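Small Rooms, Big Play > Play Kitchens > Show and Tell

Thread: Finally got the play kitchen set up and I love it way too much

lcormier
Posts: 528
OK so I've been reading this forum for ages and soaking up everybody's kitchens, and I finally have one of my own to show. It's a Drornard counter I picked up secondhand in October for 39 dollars, missing half its screws and with a drawer front that had been chewed by something. I put the backsplash in and the hardware is all back on, and I'm so happy with it that I keep going in there to straighten it up.

The thing I wanted most was a place where soup could happen. My niece and nephew make soup every single time they come over. Soup is the only dish. So the pan is a real saucepan, a small one from the thrift store, and everything goes in it.
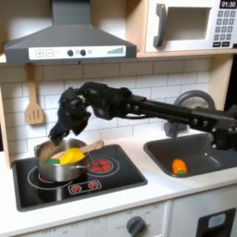 I went back and forth on whether to keep the wooden spoon or get one of the short plastic ones that come in the sets. The long one wins, for me. You can stir from the far side of the counter, and two kids can stir at once if they're being nice about it. Right now the house recipe is bread, sponge, spoon. The orange pepper gets washed in the sink first, at length, and usually never makes it into the soup at all.

Things I'd still like opinions on:

Is the real pan going to wreck the cooktop? It's glossy black and it picks up every little mark.

Do I hang more on the wall? There's only a slotted spatula over the stove side so far.

What do I do about the wall behind the sink? I like it bare but I could be talked into a rail.

vmeszaros
Oh this is LOVELY. The gray grout! I did mine all white and it looks like a bathroom. I'm jealous.

Leave the wall by the sink alone, please. Kids need somewhere to not have stuff. We put a rail on ours with six little hooks and every one of those hooks ended up with a mitten on it.

Re: the pan, we've used real ones for years. Yes it scuffs. Ours looks like an old diner stove now and I think it's better for it.

jdebnath
Going to be the grump here. I wouldn't use real steel pans with anybody under three. They're heavy, they're loud, and when one goes off the counter it goes onto a foot. The Worer tin set is half the weight and the handles are short enough that they don't get caught on sleeves. I know it doesn't look as good, I do get that.

Other than that, great job. The sink basin is deep enough to be useful, which you can't say for most of these.

lcormier
Fair! They're four and six, so the foot thing worries me a little less, but the loud thing is real. I can hear soup from the driveway.

And you're both making me feel better about leaving the sink wall alone. I stood on the step stool and looked straight down at the whole counter last night, trying to decide if it needed anything else, and I think the amount of stuff is close to right. Pan on the left, sink on the right, a bit of white counter for chopping. The shelf up top is where the extra dishes live so they aren't underfoot.

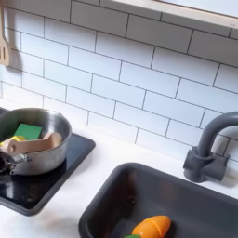

Keerthana Thevar: Can I put in a word for the sponge? Everyone spends so much on toy food and mine have always been happiest with a plain kitchen sponge. It has been cheese, lasagna, a mattress for a bear, and a birthday cake. I buy a pack, cut a couple in half, and when they get gross I throw them out and nobody cries. Love your setup, Laurier. What height is the counter? I'm building one for my sister and I can't decide.

lcormier
Mine's 20 inches to the top of the counter. It's a touch low for the six-year-old now, but she kneels at it anyway so I'm leaving it.

And yes to the sponge!! It gets used more than all the fancy food put together.

jdebnath
20 is good. I went taller on mine and regretted it for a year.

vrod
Longtime lurker, first post. I have a question that's more about food than furniture. Do you folks bother with proper play food, or just blocks? My wife bought the big Gowda basket with 50 pieces in it and I swear 50 is too many. It takes longer to pick up than it does to play with. Meanwhile my son cooks one wooden block. One. He puts it on the burner, tells me it's hot, moves it to the other burner, tells me that one's hot too. I want to get the basket out of the room but I'm being told I'm a monster.

vmeszaros
You're not a monster, put most of the basket in a closet and swap things in and out. We do a handful at a time. The day a "new" banana shows up is a huge event around here.

KeerthanaT
I disagree a little. Mine love having the whole pile, and a lot of the play is sorting it. My daughter ran a grocery store off that pile for an entire winter. I'd keep it out, but in something with a lid, and make the lid part of the game.

lcormier
I'm with vrod's son, I'm a block person. I've got a yellow one that came in a bag of odds and ends, and it's perfect. It's butter if you're making toast and it's cornbread if you're making soup, and because it's one solid color you can find it from across the room when it rolls under the couch. It looks so good on the black, too. There's a tiny yellow reflection under it that makes me smile every time.
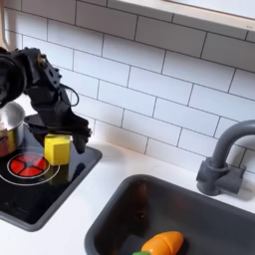 COOKTOPS, BURNERS AND PANS (merged from another thread)

vrod
Thanks all. I've been told the basket can go in the closet "on a trial basis." Victory.

While I'm here, where did you get the cooktop with the red burners printed on it? Ours has stickers and they've been picked off down to one corner.

lcormier
It came with the counter, so I can't take any credit. I did lift it out to clean under it and there was an amazing amount of glitter in there. The printing is holding up really well, the red hasn't budged. I use a barely damp cloth and then a dry one, and I try not to let anyone scrub it with the rough side of the sponge (I fail at this constantly).

jdebnath
If you ever need to replace one, the hobby shop in Flaltgate will cut you a black panel with rounded corners and you can paint the burners yourself. Two coats of red, a thin white ring, clear coat on top. Let it sit for longer than the can says. I didn't and I had a pan stuck to mine for a week.

vmeszaros
Painting your own is so fun! I did ours with little dashes around the rings so it looks like it's glowing. My only advice is use a jar lid for the circles. I tried to do one freehand and it came out like an egg.

KeerthanaT
Is there any trick for keeping a pan centered on the burner? My nephew gets really upset when it isn't lined up. He'll stop the whole game to nudge it.

jdebnath
Felt dots underneath. They'll also fix Laurier's scuff problem, and the noise.

lcormier
Felt dots! I have a whole sheet of those in the junk drawer. I'm doing it tonight.

vmeszaros
Boo, I like the noise. A pan should clang. Half of cooking is clanging.

jdebnath
You don't live downstairs from it.

vmeszaros
No, I live with it, and I still say clang.

lcormier
Ha, OK, compromise - dots on the saucepan, and the little frying pan stays noisy. The frying pan's in the cupboard for now though because whenever it comes out, soup loses its spot on the stove and there's a debate.

One more from me and then I'll quit hogging the board. vrod, the printing has wedges in the red part and rings around it, if you want to copy it.

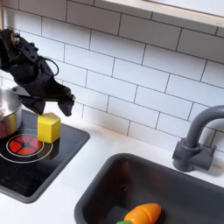
Butter on the black cooktop, next to the red burner.

vrod
Oh that's great, thank you! The wedges look doable. I was picturing a spiral and dreading it. I'll see if I can get the panel cut this month and I'll post it when it's painted, good or bad.

KeerthanaT
Please post it even if it's bad. Especially the egg-shaped kind.

Also Laurier, I measured my sister's wall and 20 inches fits under the window with room for a shelf. So I'm stealing your height AND your grout color. Do you remember which gray it was?

lcormier
I don't, I'm so sorry! Go darker than you think, though. I held the lighter one up to the tile first and it just vanished. I'll look in the garage for the tub and report back.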